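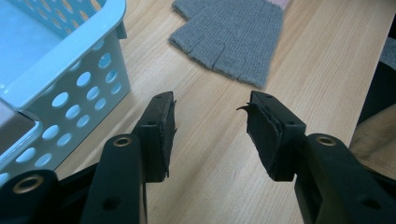
Ticket 3359
Subject: Zikar catalog import dropping diacritics and losing call numbers
Status: open, waiting on me

OK, picking this back up. For anyone reading along, I look after the catalog for a small research library, and we're moving our Central European holdings out of the old Kumik database and into Zikar. I ran the first big import Thursday afternoon and it went through with no errors at all, which made me very happy for maybe ten minutes.

Then I searched for Vaněk (it's the name of one of our donated collections, so it's on a lot of records) and got nothing. Zero hits. I tried Vanek without the hook and still got nothing. Finally I browsed by shelf and there they all were, with a little black diamond sitting where the ě should be. Search was indexing the diamond too – so no spelling a normal person would type was ever going to find them.

What I tried, in order:

Re-ran the import with the encoding set to UTF-8 instead of "auto". No change.

Opened the Kumik export in a plain text editor. The ě was fine on screen, so I figured the export was good and blamed Zikar. That was a mistake, see below.

Rebuilt the search index overnight. No change, and the reading room terminals were slow all morning. Sorry, front desk!

Exported one single record and imported it by itself. That one came in perfectly. Now I was really confused.

Update, 4:40 pm

Support wrote back and asked me to check the header on the batch file versus the single record. Good call. The single record export says UTF-8 and the batch export says Windows-1250, even though I picked the same setting for both. My text editor had been guessing the encoding and guessing right, so of course it looked fine to me. I converted the batch file by hand, wiped the test catalog, imported again, and Vaněk comes up with or without the hook. Yay!

Second problem, still not fixed: 182 records came in with no call number. They're all from the Canora shelves, where we use a local scheme with a slash in it. It looks to me like Zikar reads the slash as the end of the field and throws the rest away, prefix included. I put a backslash in front of the slash on one record to test, and then the call number showed up with the backslash printed in it, so that's no good either.

Questions for support:

Is there a way to set the field separator on version 2 of the importer? I see the option in the help pages but not on my screen.

If I fix the call numbers in a spreadsheet and load them as an update, will that overwrite the item notes? We have 345 notes on those shelves and I really don't want to retype them.

I'm holding off on the live catalog until I hear back. Test catalog is up if you want to poke around in it, same login as before.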